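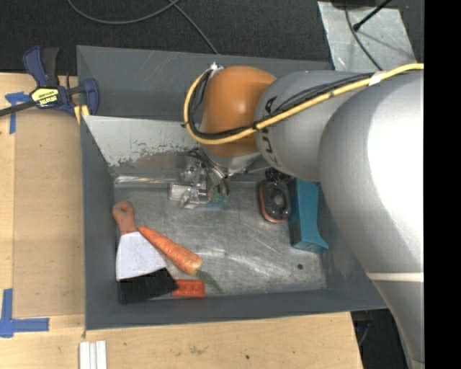

Greston has two shops that will sharpen a kitchen knife and one that will repair a pot. The pot shop belongs to Da-eun Cho, who took over the lease on Chae Street six years ago and has done nothing but cookware since. Most of what comes through the door is metal that people think is ruined. Bare metal that gets used picks up fine scuffs and cloudy streaks, the same kind that cover the floor of a gray metal bin, and a customer who finds them on a stockpot will often ask for a new one. Cho usually sends the pot home. A scuff you can see but can't catch with a fingernail is not damage, she says, and grinding it away only makes the wall thinner.

The repairs she does take are less about looks. Handles come loose. Rivets wear until the pan tips when it is lifted full. Bottoms warp, mostly on thin pans that went from a high flame to a sink of cold water. She charges $35 to reset a handle, and the price has not changed since she opened.

A warped bottom is harder. Cho heats the pan, sets it face down on a steel block and works it flat with a wooden mallet, a few strokes at a time. Some pans come back. Others spring up again the next time they get hot, and she tells people so before she starts.

Her record books go back to the first week. She has logged 3,137 pieces so far, each with a line on the fault and what was done. The pan she sees most is the old Carnetti skillet, which was sold all over the county for years and has a handle held by two small rivets. The pan itself will last for decades. The rivets will not.

Eun-ji Min runs the kitchen at Famstead, a lunch place near the rail station, and brings in a box of pots every October. She used to replace them. A good stockpot in the size she needs costs close to $1,000 for a set of three, and the cheaper ones did not hold up to daily use. "I had a shelf of pots with one handle," Min says. "We were lifting them with towels."

Her cooks now follow a short list taped by the sink. No steel wool on the inside. Salt goes in after the water boils. Let the pan cool on the stove before it is washed. Min says the last one took the longest to stick, as the lunch rush leaves no spare burners.

Cho is looking for someone to train. Two people have tried it and both left for better pay at the machine shops outside town. The shop is open until 4 in the afternoon, and drop-offs go on the bench inside the door with a name and a phone number on masking tape.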